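December
By Sverre Amundsen

# Drallex Household Items, mixed bin set

README for the item list and bin records, release 2

## Contents

Drallex is a catalog of small household goods and toys sorted by handling type. It covers 171 items and 2,585 bin records. Each record gives the item numbers placed in one bin, the order of placement, and the lighting setting. The list is kept at Tudstead. Duplicate items are stored at Rastanitz and are not numbered separately.

## Files

- `items.csv`: one row per item
- `bins.csv`: one row per bin record
- `groups.csv`: the 10 handling groups and their short codes
- `CHANGES`: differences from release 1

All files are UTF-8 with comma separators. Empty fields are left blank. Do not read a blank weight as zero.

## Item fields

`item_id` is a three-digit number and is never reused. `name` is a plain English noun, lower case. `group` refers to `groups.csv`. `length_mm` is the longest straight dimension with the item at rest. `weight_g` is taken on a kitchen scale. `soft` is 1 for any item that changes shape under its own weight or under light finger pressure, otherwise 0.

Brushes are measured from handle end to bristle end. Plush items are measured without stretching. Items with a tail are measured to the tip of the tail, including toys where the tail is thin enough to bend.

## Choice of items

Items were bought in ordinary shops in Eide, apart from group 7, which came out of a kitchen clearance. Glass, blades, and anything holding liquid were left out. Toys were added in release 2. Release 1 had cleaning and kitchen goods only, and overlap between items was low.

## Mixed bins

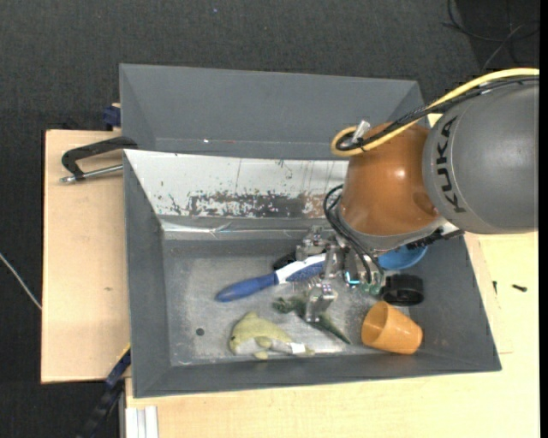

Mixed bins hold items from at least two handling groups, with no dividers. Items are put down flat and may touch or cross. Color is a poor key for separating them: a long brush with a dark blue handle and blue bristles is easy to tell from its neighbors, but a dark green reptile-like toy and a yellow-green plush dolphin lie close together, and they belong to different groups. Use `item_id` for any split.

## Known problems

Four rows in `items.csv` have the weight of the packaging included. They are marked `w` in the `note` field. Placement order is missing for bins recorded on the first Tuesday of release 1.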